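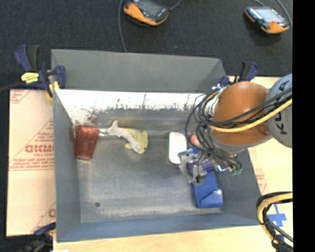
Uvham Pottery Guild
Minutes of the Regular Members' Meeting
Thursday, April 6, 2023
Meeting room, Delorme Hall

Called to order at 7:00 p.m. by the chair. Quorum met. Members joining by phone were asked to mute when not speaking.

1. Minutes of the previous meeting
Approved with one correction. Under Glazes, "cone 6" should read "cone 5." The secretary will fix the posted copy.

2. Kiln room
The new elements for the large electric kiln have arrived and will go in next week. The kiln will be out of service for 3 days while that is done. Bisque loads will go in the small kiln during that time, and members were asked to hold back anything taller than 12 inches.

A member asked if the firing fee will go up. The chair said the electric bill for the winter has not been gone over yet and there is no proposal tonight. Discussion followed on charging by shelf instead of by piece. People who make mugs were mostly against it and people who make platters were mostly for it. Left for the May meeting.

Reminder that kiln wash goes on the shelves only, never on the posts. Two shelves had to be ground down last month. The grinder is noisy and should not be used when the Thursday quilting group is in the next room.

3. Clay order
Next order goes to Kenano Clay Supply. The sheet is on the corkboard by the sink and closes on the 14th. Payment with the order, please. The supplier has dropped the dark stoneware several of us use and is offering a red body in its place. One member has tried it and reports that it throws well but shrinks more than the old one, so lids should be made in the same session as the pot. Samples are on the shelf above the wedging table.

Motion to buy one extra box of the red body for the beginners' class. Seconded. Carried.

4. Reclaim
The reclaim buckets are full again. Please do not put trimmings with plaster bits in them. If you are not sure, throw it out. White clay and red clay go in separate buckets, and the labels have been redone in larger letters. It was suggested that each shelf renter take a turn at the pug mill. No objection. A sign-up sheet will go up.

5. Spring sale
The sale will be held in the Plitia Street lot as in past years, with Delorme Hall as the rain location. Tables are 8 feet long and may be shared. There are more than enough tablecloths but not enough bags, and members are asked to save paper grocery bags and bring them in. No newspaper this time, as the ink came off on the white ware.

Price stickers go on the bottom of the piece. Initials must match the sales sheet. Last year several pieces sold with initials that no member would claim, and the money is still being held.

A member asked if seconds can be sold. Agreed that they can, on a separate table, marked as seconds. Pieces with cracks that go through the wall are not to be sold at all.

6. Beginners' class
Full for the spring session. The waiting list will be carried over to September. The instructor asks that the 2 wheels nearest the window be left free on class nights. One of these has a pedal that sticks. The belt has been checked and is fine, so the trouble is probably in the pedal itself. The chair will call the maker.

7. Glazes
The tenmoku bucket was remixed and sieved. It is breaking to rust on edges again the way it used to. The celadon is still pinholing. Please apply it thinner until further notice and write the number of dips on your firing slip. The test tiles in the hall will be rehung in order by color.

8. Other business
The back door has been found unlocked twice. Last person out checks both doors and the lights over the sink.

Someone has left a set of trimming tools in a blue roll on the drying rack. Claim at the desk.

Request for a second mop. Approved without a vote.

Next meeting is the first Thursday in May, same room.

Adjourned at 8:20 p.m.

Respectfully submitted,
Secretary, Uvham Pottery Guild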